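Keeping the Books: A First Course for Small Shops

Chapter 4
Things That Wear Out

Before you start

You'll need the ledger you set up in Chapter 3, a pencil, and the equipment list we put together for the Drirkance bakery. If your list got messy, copy it out again now. We're going to add columns on the right side of it, so leave yourself some room!

New words in this chapter: depreciation, useful life, scrap value, book value, accumulated depreciation, contra account.

In the last chapter we learned to record a purchase, and everything we bought got used up pretty fast. Flour came in, flour went out as bread, and by the end of the month the cost of it was sitting in the expense column where it belonged. Rent was even easier. You pay for a month, you live through the month, done.

Equipment doesn't behave like that. An oven, a delivery van, a cash register, the computer in the back office – these hang around for years, doing their bit every day, and at some point they're worn out or so far behind that you don't want them anymore. The money left your bank account on one afternoon. The usefulness leaks away slowly. Depreciation is how we get the second of those facts into the books.
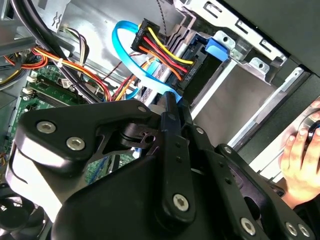 Figure 4.1. Inside a desktop computer. Office equipment is usually recorded as one asset, whatever parts it contains.

I'm going to use a desktop computer as our main example all the way through, mostly because almost every shop has one and because the numbers stay small enough to do on paper. The van comes back in Chapter 5, once we have to worry about mileage.

A question I get every single term is whether each part should get its own line in the ledger. The drive, the memory, the power supply, and so on. For a small shop, no. You bought a computer, you use a computer, so you write down a computer. If you later pay for a new part that makes the machine last a good deal longer, we'll have something to talk about (see "Repair or improvement?" near the end of this opening section). Until then, one line.

Furniture works the same way. Please don't list the table legs. I once had a student, a very careful one, turn in an equipment list with the drawer handles on it, and I gave full marks and a gentle note. 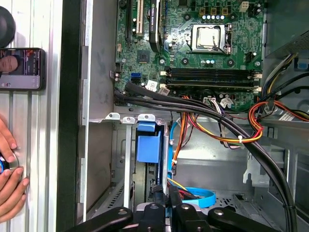

AZADEH KIANI
with worked entries by Aqeel Jatoi
Web edition, revised 23 June 2021

4.1 What depreciation is, and what it's for

Let me start with what people think it is. Most of us hear "depreciation" and picture the used-car lot. You drive off in a new car, and by the time you hit the first stoplight it's worth less than you paid. So when a bookkeeper says the computer has depreciated, it sounds like she's been out checking prices.

She hasn't. She has a number in the ledger for what the computer cost, and she's spreading that number over the years the shop expects to use it. It's a plan for sharing out a cost. The price some stranger would pay for the thing today is a separate matter, and the two numbers can drift pretty far apart without anybody having made a mistake.

Why bother? Think about the bakery's profit. Suppose Drirkance buys a computer and puts the whole cost into the first month. That month looks terrible. Then every month afterward looks a little better than it should, as if the orders and the payroll were being done by magic on a machine that cost nothing. If Banafsheh Talebi, who owns the bakery in our running example, wants to compare this spring with last spring, she's stuck. One of the two has a whole computer sitting in it.

Spread the cost out and the springs line up again. Each year carries its share.

4.2 The three things you need to know

To work out depreciation you need the cost, the useful life, and the scrap value. The first comes off an invoice. The other two are guesses, and I'd like you to get comfortable with that early.

Cost means everything you paid to get the thing in place and working. Delivery counts. Sales tax you can't get back counts. If somebody charged you to set it up, that counts too. The box of donuts you bought for the person who set it up does not, although I admire the thought.

Useful life is how long your shop expects to use it, and I mean your shop. A computer that runs all day doing heavy design work may be retired early. The same model in a bakery office, opened twice a day for orders and once a week for payroll, might go on a lot longer. Look at how long the last one lasted. Ask the shop next door. Then pick a number of years and write down why you picked it, in a sentence, right beside the entry. Future you will be grateful, and so will whoever takes over the books.

Scrap value is what you expect to get for it at the end. For a van this can be a real chunk of money. For office equipment it's often tiny, and plenty of small shops just call it zero. I use a small amount in the example below so you can see where it goes.

4.3 The straight-line method

There are several ways to share out the cost. Straight-line is the one where every year gets the same amount, and it's the one I want you to know so well you could do it half asleep.

Take the cost. Subtract the scrap value. Divide by the years of useful life.

The bakery's computer cost $600. Banafsheh expects to keep it 4 years, and she thinks she can sell it for $12 at the end. So we have 600 minus 12, which leaves 588 to share out. Divide by 4 and you get $147 a year.

The entry at the end of each full year looks like this:

Depreciation expense debit $147
Accumulated depreciation, equipment credit $147

Stop and look at the second line for a moment, because it trips up nearly everyone. We did not credit the equipment account. The $600 stays right where it is. We keep a separate account next to it that collects all the depreciation so far, and that account has a credit balance even though it lives among the assets. It's called a contra account. I think of it as a sticky note on the equipment account that says "yes, but subtract this."

The reason for the sticky note is that a reader can see both numbers. A shop with $600 of equipment that's almost new and a shop with far more equipment that's nearly worn out might come to the same total, and you'd want to know which one you were lending money to.

4.4 Book value

Cost minus accumulated depreciation gives you book value. For our computer it goes like this:

When bought: $600
End of year 1: $453
End of year 2: $306
End of year 3: $159
End of year 4: $12

It lands on the scrap value, and then you stop. Even if the old thing is still humming away under the counter in year 6, there's nothing left to share out. You leave both accounts alone until the computer is sold or thrown away. (Setareh Zamani, who taught me bookkeeping at a night class in Trundonora, used to make us say "and then you stop" out loud, all together. I still hear it.)

4.5 When you buy in the middle of things

Real shops don't wait for the first day of the year to buy equipment. Say the computer arrives on the first of November, and the bakery's year ends with December. It was in use for two months, so year 1 gets two-twelfths of $147. That's $24.50. The next full years get $147 each, and the ten months you left out at the beginning turn up at the end as $122.50. Add it all together and you're back at $588.

If it arrives partway through a month, pick a rule and stick with it. Mine is that anything in use by the fifteenth gets the whole month. Other people use other rules, and theirs are fine too, as long as they don't change them whenever the profit looks a bit thin.

4.6 Selling it early

Now suppose Banafsheh sells the computer at the end of year 3 for $97. Book value is $159, so she's $62 short, and the $62 goes down as a loss on disposal. Aqeel's worked entry:

Cash debit $97
Accumulated depreciation, equipment debit $441
Loss on disposal debit $62
Equipment credit $600

Add up the debits and you get $600, same as the credit. Both accounts for the computer are now empty, which makes sense, seeing that she doesn't own it anymore.

A loss here doesn't mean she got a bad deal. It means our guesses from section 4.2 were a little off. Had she sold it for more than book value, the difference would be a gain, and that wouldn't make her a genius either.

4.7 Repair or improvement?

I promised we'd get to this. Cleaning, fixing, and swapping a dead part for one just like it are repairs, and they go straight to expense. A change that adds years to the life of the equipment, or lets it do a job it couldn't do before, gets added to the asset and depreciated with the rest.

The line between the two can be blurry – I've argued about it over lunch more often than I'd like to admit. When the amount is small, most shops call it a repair and get on with the day. Write your cutoff on the inside cover of the ledger.

Next, in section 4.8, we'll set up the extra columns on the equipment list and fill in the first row together. Have the oven invoice handy.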